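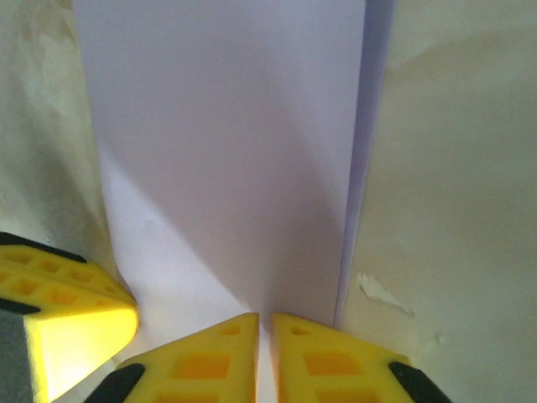

Entered by Mirjam Fankhauser, workshop notebook, Friday, April 19, 2019

Spent most of the morning on the centerpieces for the Sikport anniversary dinner, and I'm happy to say the folded lanterns finally stand up by themselves. Crisóforo was right that the base wanted a second fold (I had been trying to fix it with more glue, which only made the corners pucker). I made 2 the old way and 5 the new way and left them all on the back shelf so everybody can poke at them. Please do poke at them - I'd much sooner have one collapse here than next to the soup!

Nima called Grirkidville about the hall. We get in at noon, and the round tables seat ten, so that makes 16 tables with a little elbow room. Sabina would still like the dessert table by the windows. I said yes before I remembered the band, so that needs another look at the floor plan.

Budget for decorations stays at $2000, linens included. I went back and forth on ivory or gray napkins for far too long and picked gray.

Zohreh tested the battery candles and likes the warm ones best, and so do I. The cool ones made the place cards look a bit like a dentist's office.

Still to do: ask Olta for ribbon samples, cut the rest of the lantern bases, and find whoever has my good bone folder.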